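Drinks table host wanted, part time (Gashaw Events, November 2018)

Hi! I'm Ayantu Degefa and I run the drinks side of Gashaw Events. We do breakfasts, office lunches, graduation parties, the occasional very long wedding. I need one more person to look after the self-serve drinks table, and I'd love it if that person liked coffee, although I've worked with tea people and we got along fine.

The short version: 25 hours a week, mostly mornings and early afternoons, with an evening event now and then that I'll always ask you about first. Paid training. You get fed.

What the job is

You'd be in charge of the table where guests pour their own drinks. We put out tall dispensers with a tap at the front, each one standing on its own stainless steel drip tray, and people walk up with a glass and help themselves. Sounds like it runs itself, right? It sort of does for the first ten minutes. Then somebody tries to fill a glass from the side, somebody else parks a used glass on the grate and wanders off, and there's a little trail of coffee heading for the tablecloth at the cake end.

So mostly you're keeping an eye on things. You top up the tanks, swap glasses, wipe the trays, and tell guests which one is the cold coffee and which one is the iced tea (we do have labels, and people ask anyway, and I think it's nice to have a person to ask). At a typical breakfast we have 60 guests and they all want something in their hand at the same moment, usually right when the first speaker is being introduced.

The rest is setting up and taking down. That part I'm a bit fussy about, so you may as well hear it now.

Setting up

The table gets wiped before anything goes on it. White tops show everything, and a ring from last night's party looks so much worse at eight in the morning! Trays go down first, side by side, with the slotted part of the grate toward the guest. Then the column, then the tank. Check that the tank is seated properly on its base before you put anything in it. Lift the tanks with both hands when they're full, please. I don't care how strong you are.

Run a little into a glass before guests come in, so you know the tap is opening and closing the way it should. Set the test glass aside afterward and put out a clean one. A glass with coffee grounds stuck to the inside should never be the first thing somebody sees on our table, and yes, I have done that, at my own cousin's engagement party.

Taking down

Empty, rinse, wash, dry. The chrome gets a soft dry cloth at the end or it dries all spotty. Grates come out of the trays and get washed separately, slots and all (there's a brush, it's in the green tub with the spare washers). The ribbed glasses are pretty but the inside needs a proper scrub if coffee has been sitting in them, so please don't just wave them under the faucet.

Everything goes back in the van in the Risska crates, which is what we call the gray padded ones, after the street where we bought them. Glasses in the small crates, tanks in the tall ones, never a tank lying on its side. Gadisa Araya drives the van and he will show you how the straps work. He'll also show you pictures of his tomatoes.

Who I'm looking for

Somebody who's friendly before nine in the morning. Somebody who sees a drip and picks up a cloth without being asked. You don't need catering experience, I can teach you the whole table in a couple of shifts, and I'd take a careful beginner over somebody quick who slams things around.

You'll be on your feet for most of a shift and lifting full tanks, so please be comfortable with that, or talk to me and we can look at pairing you up with someone. A food handler card is great if you have one. If you don't, we'll pay for the class.

You don't need a car if you can get to our kitchen on Ellance Road. Bus 46 stops across the street. From there you ride in the van with the rest of us.

What it's like here

We're a small crew, 9 people counting me, and most of us have been here a good while. Suha Bataineh does the pastry and there are always broken ones, which belong to whoever is in the kitchen. Shifts go out two weeks ahead and I try really hard not to change them. If you have school or kids or another job, tell me up front and I'll work around it as well as I can. Black pants and closed shoes are yours to bring, the apron comes from us.

Our biggest regular booking is the Cimoline building, where we do the lobby breakfast, and that's most likely where you'd start. It's an easy room to learn in: good light, a sink close by, and guests who know the routine by now.

The table you'd be working with

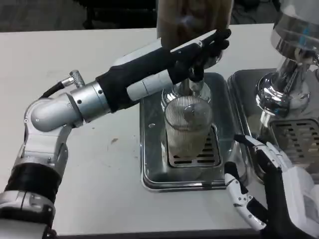 Two trays side by side, with the ribbed glass standing on the grate of the first.

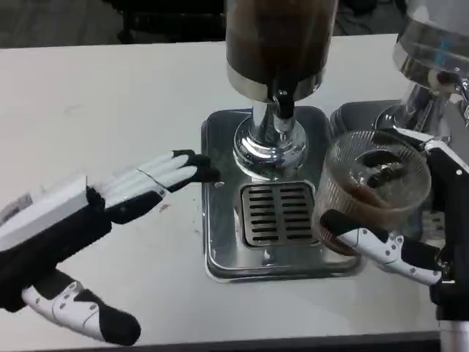
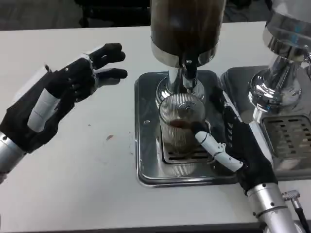 The one just before this line has the glass under the spout with a little brown drink in it.
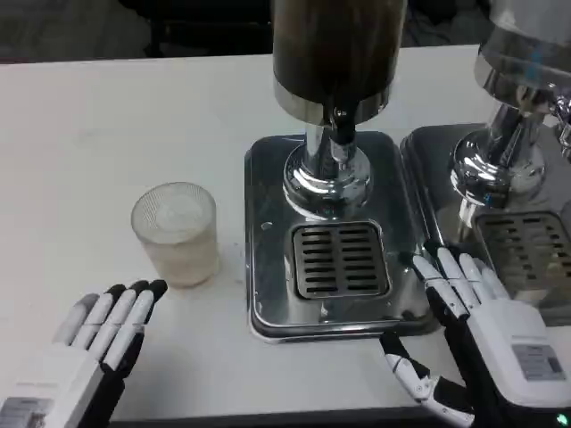
How to apply

Send me a few lines about yourself. I don't need a fancy resume, just where you've worked or what you've been up to, which mornings you're free, and how soon you could start. If you've ever hosted anything, even a church coffee hour or a big family dinner, put that in, I really do read those bits.

You can drop it off at the Ellance Road kitchen (side door, ring twice, the mixer is loud) or use the contact form on our site and put "drinks table" in the subject line. Yabsira Gidey opens the messages and passes them straight to me.

If it looks like a fit, I'll ask you in for a coffee and then a paid trial shift, so you can see whether you like us too. Please bring your questions, and tell Yabsira when you write if there's anything you can't eat, so Suha can set something aside for you.

Ayantu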